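Who should pay for provenance research at small museums?

fivwood_reader
Our county museum in Motcombe just admitted that 236 of its paintings have gaps in their ownership history between 1933 and 1945. They put up a page with the list and then said there's no budget to look into any of it. I'm glad they published it, I really am, but a list with no research behind it feels like half a job. What would you all push for?

dust_and_varnish
I did this work for 2 years at a place a bit bigger than Motcombe. Most gaps are boring. A dealer went out of business, the papers got tossed, end of story. You can burn a whole winter on one landscape and come out with a shipping label. So I'd go easy on them.

kettlepond
Easy on them?? They had money for the new cafe wing! Whoever says "most gaps are boring" should try saying it to a family that's been looking for a picture since the war.

dust_and_varnish
Fair, and I didn't mean it that way. I'd start with the ones that came through Postma, the dealer. Two of those on the list have no paperwork at all before 1951. 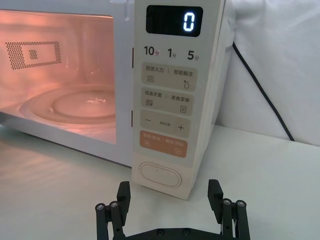 Reply from marlow77

I'm with kettlepond on this. I wrote to the museum in November and got a form letter telling me claimants "are welcome to submit documentation." What documentation? People left with a suitcase. The museum is the one holding the files, so the museum should be doing the digging.

fivwood_reader
Did they say anything about the backs of the canvases? I asked for photos of the labels and stamps and never heard back.

marlow77
Not a word. The Diven collection put theirs online, all 700 works, front and back, and they're tiny. I don't buy the budget excuse.

dust_and_varnish
Diven had a grant for that, just saying. But yes, photos of the backs would be my first ask too. I'll send you the wording I used for our request, fivwood, if you want it.

fivwood_reader
Yes please! Board meeting is at 7 pm and I plan on being annoying.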